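Tea Corner FAQ

1 min read
Print | E-mail

Which kettle should I use?
The steel gooseneck, every time! It pours so neatly, and it lives on the round white base on the wooden table.
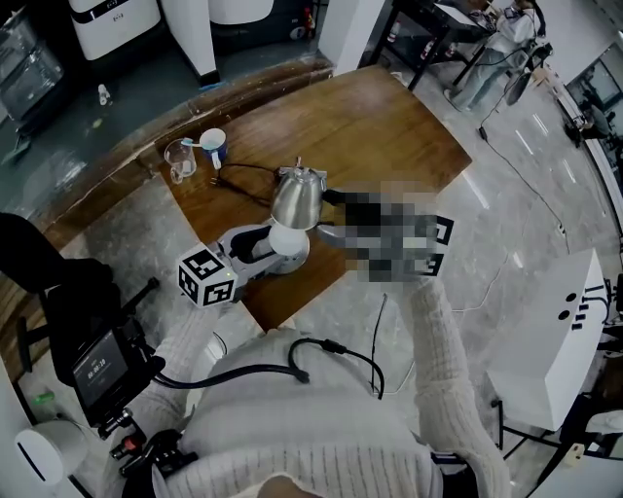 Fill it at the Mridha Room sink - 800 ml is plenty for a pot - and please bring your own mug if you have a favorite.

Can I read there too?
Yes, please do! Grab a mesh-back chair and tilt the lamp whichever way you like. I love it at 4 p.m. in November.
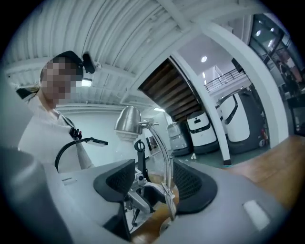
Desk lamp with silver dome shade, by the office chair.

Who do I ask about tea?
Hashini Ranasinghe, extension 251.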